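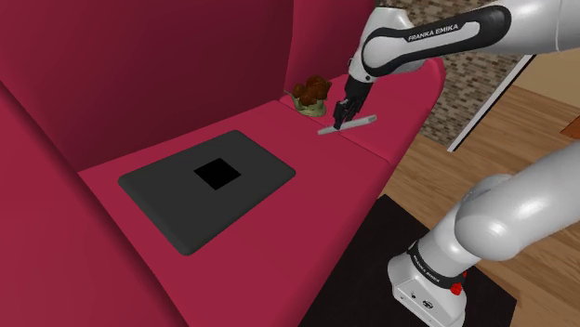
Call for Participants: Remote Gripper Comparison Study

Tramevside Robotics Laboratory
Posted 23 February 2022

The Tramevside Robotics Laboratory invites adults to take part in a study comparing two controllers for operating a simulated robot arm. The study forms part of the Pikirov project, which examines how people without technical training direct a gripper in household settings. All sessions are held at the Fellby building. Participants work entirely in simulation and do not handle physical equipment.

What participants will do

Each participant attends 2 sessions. In the first, the participant uses a handheld controller to guide a Franka Emika arm with a parallel gripper toward small objects resting on furniture. In the second, the same tasks are repeated with the Joo controller, a desk-mounted device developed for the project. The order is reversed for half of the participants. Every session includes 30 trials, a practice period and a short questionnaire.

Participants will work with two camera settings. One shows much of the arm and its surroundings.

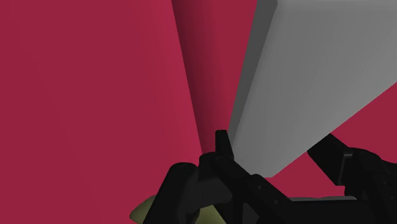 The other is a close view near the fingers, in which larger surfaces may fill much of the display. Participants will be asked to rate how well they could judge distance in each setting. The software records controller input, finger position and the time taken for each trial. No audio or video of participants is recorded.

Who may apply

Applicants must be at least 18 years of age, have normal or corrected vision, and be able to use both hands. Experience with robots or video games is not required. Persons who took part in the November pilot are not eligible. The laboratory intends to enroll 142 participants.

Compensation

Participants receive a gift card at the end of each session. Those who withdraw during a session will still receive the card for that session. Parking at Fellby is free of charge.

How to apply

Application forms are available at the Fellby front desk and on the study page of the laboratory website. Please state your preferred session times and whether you are left- or right-handed. Eligible applicants will receive a consent form and directions to the building by email. Participation is voluntary, and consent may be withdrawn at any time.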